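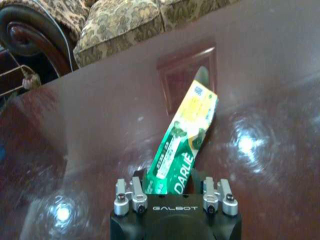
A box of Darlie toothpaste in the gripper, seen from the wrist camera

Notes from the Histness home robot open day
April 13, 2018

I'd been looking forward to this one for weeks. Histness sells a tidying service: a two-armed robot that comes to your home for a session, clears up the living room and leaves again, with one of their staff along to look after it. They've been taking bookings in Keane since last year and this was the first time they'd let the public in to watch it being put through its paces. I got there early, grabbed a coffee and still ended up behind a very tall man for the welcome talk.

The talk was short, thank goodness. The main thing I took from it is that the service now has two parts. There's the tidy itself, which is the bit everyone came for, and there's a setup visit beforehand where somebody walks through the house with you and agrees on what counts as rubbish, what gets put away and what is never to be touched. I hadn't thought about that at all! My own coffee table usually has a mix of mail, chargers and half a snack on it, and I'm not sure I could tell you which is which.

After that we went through to watch. I'm a sucker for a proper living room, and I was so pleased to find carved sofas, a patterned carpet and a polished table in place of the usual white box with three plastic cubes in it. Shiny furniture is a hard case, according to the guide, as the cameras pick up glare and reflections along with the things they're meant to be looking at. You could see what she meant on the wrist view, where there were big bright circles on the wood on both sides of the gripper.

The metal fingers are smaller than I'd pictured. I had a good look at a spare set on the side bench and was allowed to hold one, and it has a nice solid weight to it. Cartons are among the easier jobs, the guide told us, with their flat sides and square corners. Soft packets are harder, and anything round that can roll off is harder again. A boy near the front asked if it could pick up an egg. She said they'd done it in the workshop but wouldn't offer it to customers yet, and I liked her for that.
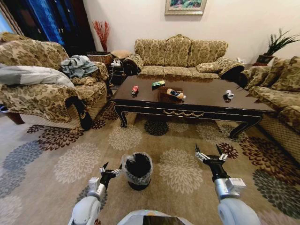 The floor is the other half of the problem. A busy carpet gives the software a lot to sort through, and the arms need room to come in over the edge of a table without knocking the legs. Histness asks for a clear strip in front of the furniture and they'd like the bin put out before they arrive, with a liner in it. You do that part yourself. I heard a bit of grumbling behind me about paying for a tidy-up and having to tidy up first, but to me it's no worse than picking the socks up before the cleaner comes.

Blankets and clothing are on the "maybe" list. Folding isn't included. If you want laundry dealt with there's an add-on called Binow, still in trial, and the sheet we were given says it's limited to moving things from a chair to a basket. I'd have loved to see it going, but it wasn't part of the day.

On to prices, which is what my sister will ask me. A single session is $2694 at the moment, which made a few of us gulp. That covers the setup visit, transport both ways and the staff member. There's a plan of 10 sessions that brings the cost of each one down a fair way, and they're hoping to get a regular visit under $2000 once they've got a second van. It's well past my budget either way. The people it's aimed at for now are serviced apartments and care homes, and the person from Brurollow (they run short-stay flats) asked most of the questions about insurance. Breakages are covered up to a limit, antiques are not.

My favourite part was the half hour at the end when the crowd thinned out and you could just stand and chat. I asked about noise, and was told to expect something like a fridge humming with the odd whirr on top. I asked about pets too. Cats have to be in another room.

Parking was fine, the sandwiches went fast. There's another open day planned for the spring and I've already put my name down.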